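Lokarik 300 Indoor Practice Basketball

Print this page | E-mail this page
Reading time: 2 minutes

The Lokarik 300 is a composite-cover basketball for school and club teams that practice indoors most days of the week. It comes in the two standard sizes, men's and women's, and ships deflated with one needle.

The cover is a microfiber composite with wide channels. New balls feel a little slick for the first few practices. Thodoris Ververidis, who buys equipment for the Fescombe youth league, has his teams use them for passing drills first and saves shooting work for the second week. The league ordered 20 last July and has reordered once.

The bladder is butyl and holds air well. Check the pressure every Monday during the season. Inflate to the number printed beside the valve, and wet the needle before you put it in.

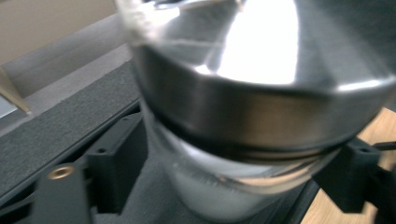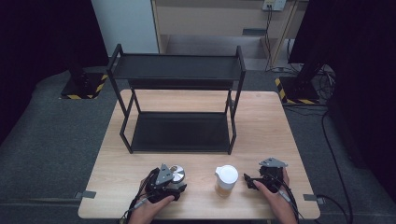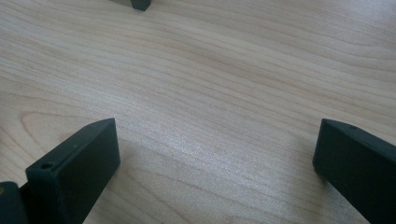
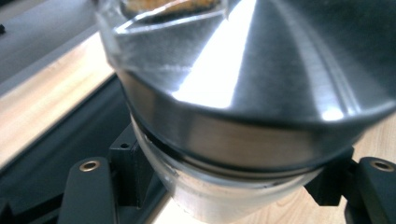

Care and storage

Wipe the cover with a damp cloth and let it air dry. Do not use solvent cleaners or leave the ball in a car trunk over the summer. The 300 is not meant for asphalt. One afternoon outside will wear down the pebbling, and the warranty does not cover it.

Ordering

Sold singly or by team pack. Item number 151 is the men's size and item number 17 is the women's. Team packs can be printed with a school or club name on one panel. Printed balls can't be returned unless the printing is wrong. For printing questions, ask for Chi-keung Kong at the order desk before 4 p.m.

Related items

Skullitz mesh ball bag
Dhillon double-action hand pump
Lokarik outdoor rubber basketball
Replacement needles, pack of 20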